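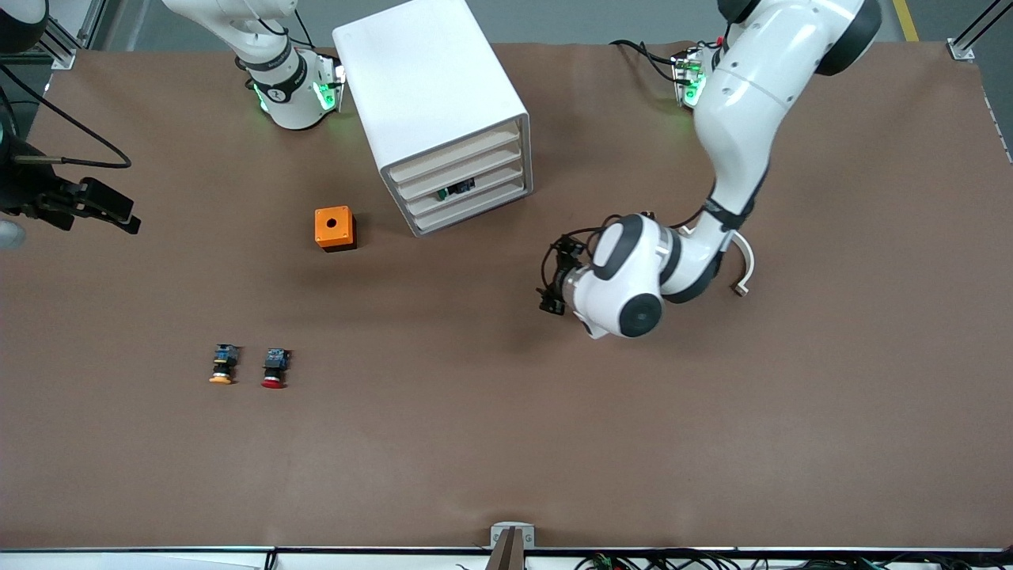
How many examples does a two-armed robot need before it can be trusted with a small assembly job? For our tasks, a few hundred good ones per task did most of the work, and what mattered after that was how different they were from one another.

3.2 Gathering the examples

We should say a little about how the examples came to be, as we have often wished other authors would. All of the recordings for the Torkwood set were made at one bench over the course of a spring, beginning in March, by two operators who took turns guiding the arms by hand. Radomir Kolev trained both of them, and he was patient enough to let each one throw away a first full day of attempts before anything was kept. We are grateful for that, even though it felt slow at the time.

Figure 2. The bench during work on the button task. The white cabinet with its four shelf slots stands between the arms, with a green circuit board in the lowest slot. The orange box and the two push-button switches, one with a red cap and one yellow-orange, lie on the brown mat.

The layout in Figure 2 is one of many. Before each attempt the operator drew a card from the Crabtree deck, a plain stack of 20 cards we printed ourselves, and moved the cabinet, the box and the switches to match it. Small errors in placing them were left alone, and we came to be rather fond of them, as they gave the learner a kind of variety that we would never have thought to write on a card.

In all we recorded over 2,000 attempts across the full set of tasks, of which 549 belong to the button task. An attempt was kept if the operator reached the goal without stopping, and also if a slip was made and then mended within the same recording. Those mended slips turned out to be dear to us later on, when the policy began making very similar ones. Attempts in which a part left the mat were set aside and stored under their own label, and they play no role in the results of Section 4.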